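Work and Automation, Unit 7: When the folding table changes hands
Course notes, Indira Nambiar

Before we start, do dig out your notes from last time on job titles and tasks, as we shall be leaning on them quite heavily. The main idea there was that a job is a bundle of tasks, and that a machine usually takes up one or two of them and leaves the rest lying about for somebody to pick up. This week we try that idea on laundry sorting, a kind of work most of you have done at home and very few of you have been paid for (I was, for one long July, and my wrists still remember it).

Our case is the Beltstead laundry, run by Kastevholm, which has 40 people on its sorting and folding side. Management brought in two-armed robots for part of the handling and gave them 900 garments a shift as a first target. Cheuk-hei Ko spent 13 weeks there talking to staff, and his interview notes are in your reading pack. Please read them slowly, with a cup of tea if you can, as the best parts are in the asides.

What changed first was the talking. Folding by hand at a shared table leaves your mouth free, and the older staff taught the newer ones a great deal that way: which fabrics pull, which customers complain, when to stop and stretch. Once some of them moved to minding the robots, they stood further apart and watched more than they handled. Several said they went home less sore and more tired, and I'd like us to spend a good while on that in the seminar.

Then there is the matter of skill. A soft garment has no fixed shape, so every pick is a slightly new problem, for a person as much as for a gripper. The staff knew this in their fingers and had never been asked to put it into words. Now they were being asked daily, and their pay grade hadn't moved.
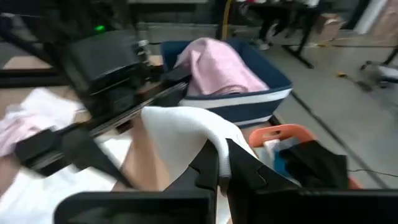

Fig. 1. Cloth handling with two arms: a white knit cloth held between the gripper's jaws, with the basket and orange bin behind.

For the seminar, please bring a page on one of these:

Who at Beltstead should be paid for teaching the machine, and how would you work out the amount?

What would you put in place of the talk at the folding table?

Compare Ko's notes with the Dimaculangan chapter on warehouse picking. Where do the two groups of workers disagree about tiredness?

Pages to me by 4 pm the day before, please, on paper if you can manage it.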